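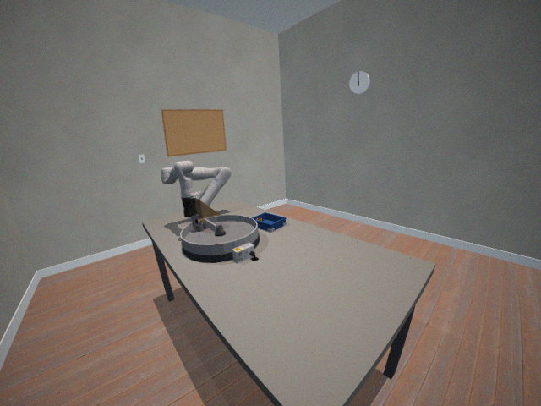 Stage Illusion and Close-Up Performance
Handout 4: Sightlines, room size and the spectator's assumptions

1. Scope

These notes cover the working conditions for a magic act in a small room. Methods are dealt with in the practical sessions and are left out.

2. Room types

Two rooms are used as cases throughout the course.

Firnia: a parlour room with 50 seats, flat floor, no wings. The front row is 2 metres from the performer. The side seats see behind any table that is not set against the back wall.
Granström: a raked theatre with 370 seats and a full fly tower. The rear stalls cannot read a playing card. The balcony sees the top surface of every prop.

An act built for one room seldom moves to the other unchanged. Card work that holds the Firnia audience is lost at Granström past the sixth row.

3. Sightlines

Define the bad angle as the widest position from which a concealed object becomes visible. Mark it on the seating plan before blocking starts. Seats outside it must be closed, or the action turned towards them. Turning the body is cheaper than closing seats, but it exposes the opposite side, so both sides are checked in the same run.

Height matters as much as width. A tabletop that is safe from the stalls may be open from above. Sit in the highest seat and look.

4. Assumption

Spectators fill gaps in what they see. If an object is handled in the same way three times, the fourth handling is taken to be the same and is watched less closely. The performer should therefore avoid stating that a prop is ordinary. A spoken claim invites a test, while casual handling usually does not.

Where a volunteer is on stage, the rest of the audience tends to accept the volunteer's inspection as its own. Keep the inspection short and in full view.

5. Case: the Purnex Cabinet

First shown at Granström, later cut down for touring by the Irnetis company. The touring version drops the rear door and adds a lamp inside. Compare the two ground plans in the course pack and note which seats each one loses.

6. Preparation for Friday

Draw the bad angle for Firnia with the table at centre and again at stage left.
Write out one routine as a list of handlings, marking each repeat.
Read the section on patter and timing. Bring a deck and a plain handkerchief.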